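Checking the grippers on the Katene two-arm cell

Do this check before the first run of the day, and again after you change any fingers.
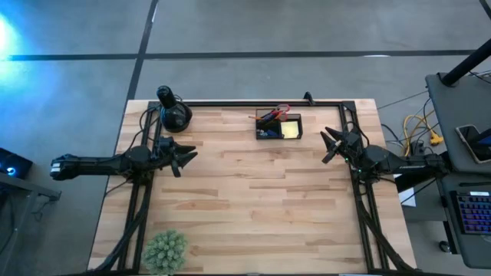
1. Send both arms to the home position and press the stop button.
2. Follow the cables by hand along each rail. They must hang free at every joint. If one is tight, open the clip and give it 5 cm more.
3. Clean the fingers with a dry cloth. Please do not use alcohol, it makes the pads hard.
4. Release the stop and open and close each gripper 50 times at low speed. Listen for clicking.
5. If you get error 401, go back to step 2.

Declan Ellery, 29 January 2022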